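Search
Enter keyword
Go

February
By Ardeleanu, food and trade desk

The pitch from Melley is simple. City shoppers are tired of ordinary butter, it says, and will pay twice as much for a cultured one in gold foil. The company sent 3,168 cases to its new market last year and calls this a breakthrough. I am less sure.

A case that leaves a port has not been eaten. Of the 27 shops I visited in Nivari, nine stocked the butter, and most had marked it down. One manager told me it sold well before the holidays and hardly at all afterwards – people bought it as a gift, then went back to the local block.
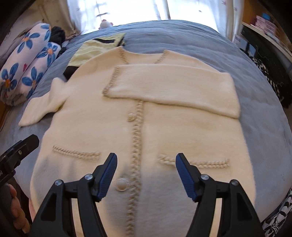

So who is buying it the rest of the year? Mostly hotels and bakeries, which take it in bulk and care more about price than foil.

That matters, as bakeries switch suppliers quickly. Tuketach, a domestic dairy, already makes a cultured butter that two pastry cooks told me they could not tell from the import. It costs a good deal less.

Melley's target for this year is 3,971 cases. It would not say how many of last year's were sold at full price, or how many came back. A spokeswoman said the brand was "building a relationship with the consumer". Perhaps it is. On a Sunday afternoon in the biggest supermarket in town, I watched the butter shelf for an hour, and the gold foil stayed where it was.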